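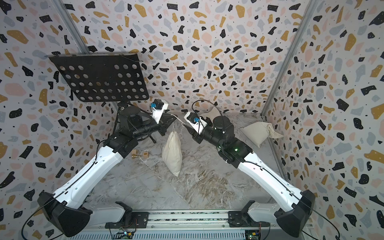
Two-Arm Cell, Session 4: Zeroing, Handoff Poses and Recording
Veken Robotics Club, Broltby build group
Last revised 26/08/2022

Complete Session 3 before starting. Both arms must be bolted to the slotted rail and both controller boards must answer on the bus. One student drives, one stays at the power switch.

Before power-up

1. Check that the four rail bolts under each base housing are tight.
2. Follow each arm's cable from base to elbow. It should sit in its clips along the white upper arm. Leave enough slack at the wrist for a full turn of the wrist motor.
3. Clear anything tall from the floor between the arms. Blocks and other small props can stay.
4. Set the current limit on the supply to the value on the cell card.

Zeroing

1. Switch on the left arm only.
2. Hold the forearm and run the zero script. The joint moves a few degrees and stops.
3. Write the reported offset in the log. If it differs from the last entry by more than 92 counts, check the horn screw on that joint and run the script again.
4. Repeat for the right arm.

Do not copy offsets from one arm to the other. The arms are mirrored and the signs on joints 1 and 4 are reversed.

Setting the handoff poses

The Nambiar task set uses soft and hanging objects, so the two grippers have to meet at the same height every time.

1. Jog both arms until the grippers face each other over the middle of the floor.
2. Leave a gap of at least the width of the test object. For the cloth bag, measure the gap with the bag full.
3. Save the pose as meet_open.
4. Bring the right gripper in at speed 300 until its fingers reach the string. Save as meet_close.
5. Play both poses five times at speed 300, then once at 800. Stop if either wrist cable pulls tight.

Hanging objects swing at the higher speed. Add a pause after each move if the string misses the fingers.

Recording

Each run is 196 steps long. Return both arms to meet_open before starting the next run. Props that get knocked over stay where they fall until the run has ended.

Name files by group, task and run number, and copy them to the Plulovthorpe folder before shutting down. Support both forearms by hand when cutting power. There are no brakes on these joints.

Next: Session 5, Gripper Force Limits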